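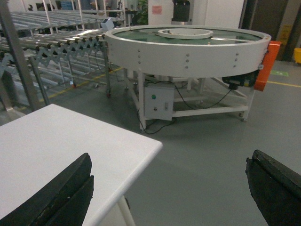 Fig. 1. The round accumulation table with its orange drive guard, white side table in the foreground.

29th August
Lama Daher

Packing Line Basics, handout 6: the turntable

Okay, so you've met the straight belts and you've met the chutes, and now we get to my favorite piece of the Padholm line, the turntable! I know it looks like a big lazy Susan with a motor on it. In a way it is one, and if you keep that idea in your head you'll get through most of this handout without trouble.

What's it for? Buffering. Packages come in faster than a person can pick them off, or they come in lumps (ten at once, then nothing for a bit), and the turntable holds them and brings them around again until someone has a free hand. When I worked at Skerka we had a line with no buffer at all and I spent most of June chasing cartons along the floor, so I have feelings about this.

Look at Fig. 1 while you read the next bit. The green part is the carrying surface. The tall white wall around the outside keeps things from sliding off, and the smaller white ring in the middle keeps them from drifting into the center, where the surface hardly moves. What's left between the two walls is a ring-shaped lane. That lane is your storage space, and it's the only part you get to count when you work out capacity.

Now, speed. Turning speed is the same everywhere on the platform, but surface speed isn't. A point near the outer wall has a lot farther to go in one turn than a point near the inner ring. Try it:

Radius at the inner edge of the lane: 300 mm
Surface speed = 2 x pi x radius x turns per minute
At 6 turns per minute that gives a bit over 11 meters per minute

Then do the same sum for a radius 80 mm bigger and see how much it changes. Bring your numbers on Tuesday - we'll put them all on the board and argue. (Those radii are for practice, please don't quote them as the real machine!)

The drive hangs under the rim: black motor, black gearbox, with the tall orange guard right beside it. The guard stays on whenever there's power, and I don't care how quick the job is. The gray control box is on the front of the stand, with a round green push button and a small switch over to the right. Before you touch either one, say out loud that you're about to, and wait for an answer from everyone at the table.

Cables run down from the box and the motor and across the floor under the stand. Walk around the other way if you're carrying anything. I've asked for a cable cover and will keep asking.

The white side table is for the item you're checking and your clipboard. Coffee goes on the shelf by the door, same as last term.

Reading before next time: Chowdary, the chapter on rotary buffers, and skim the Drudetbridge case for how they picked their wall height. Skip the appendix, it's all belt tension and we do that in handout 10.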